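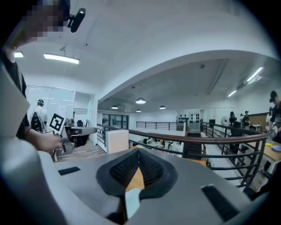
¿Qué mesas se quedan en la sala grande y cuáles se retiran?
Se quedan las grises de tablero recto, y se retiran las dos de esquina, que pasan al almacén de Sirach.

Acta de la reunión sobre mobiliario y uso de la sala grande
Oficina de Osside, segunda planta
10 de marzo de 2025
Asisten: administración, equipo de proyectos, equipo de diseño y servicios generales. Excusa su ausencia compras.

1. Acta anterior
Se aprueba el acta de enero con una corrección: donde decía «sillas de la sala pequeña» debe decir «sillas de la sala grande».

2. Mesas y sillas
Servicios generales presenta el inventario. Figuran 47 sillas de oficina y 47 fundas de respaldo, aunque varias fundas están guardadas sin abrir desde la mudanza. Se acuerda colocarlas solo en las sillas tapizadas. Las negras siguen sin funda.
Diseño pide que cada mesa gris tenga su silla detrás y que no se lleven sillas de una zona a otra al terminar el día. Proyectos está de acuerdo, pero señala que en las reuniones largas siempre faltan asientos junto al cristal. Queda pendiente ver si se compran taburetes.
Dos sillas tienen el pistón flojo. Se dejarán junto a la entrada con una nota para que las recoja el taller.

3. Mampara de cristal
Se habla del cuarto acristalado. Los paneles blancos translúcidos dan intimidad suficiente y se mantienen como están. Administración preguntó si convenía cubrir también la parte transparente. Se decide que no, el cuarto perdería luz hacia la sala.
El presupuesto de limpieza de los cristales por las dos caras, de la empresa Jakik, es de 298 euros. Aprobado.

4. Suelo
La tarima de madera necesita un repaso en la zona de paso. Nguyen, la empresa que la instaló, ofrece lijar y barnizar ese tramo por 800 euros. Diseño cree que bastaría con aceite de mantenimiento y fieltros en las patas. Hubo opiniones para todo y no se votó. Se pedirá a Nguyen un segundo presupuesto solo con aceite —y por escrito, que el primero llegó por teléfono—.
Mientras tanto, las mesas se levantan entre dos personas cuando haya que moverlas. No se arrastran.

5. Mochilas, abrigos y paso
Administración recuerda que el pasillo entre el cristal y las mesas debe quedar libre. Las mochilas van en el perchero o debajo de la mesa propia. Los paneles y tableros que se usen de pie se guardan al final de la jornada contra la pared del fondo, nunca delante de la puerta.
Proyectos propone poner ganchos en el lateral del armario. Se acepta. Servicios generales mira medidas.

6. Ruegos y preguntas
Se pide bajar el termostato por la tarde. No se llega a un acuerdo.
Falta una llave del armario bajo. Quien la tenga, que la deje en administración.

Tareas
Servicios generales: traslado de las mesas de esquina a Sirach, ganchos, aviso al taller.
Administración: confirmar a Jakik y escribir a Nguyen.
Diseño: plano con la posición definitiva de las mesas.

Próxima reunión: fecha por confirmar, en la misma sala.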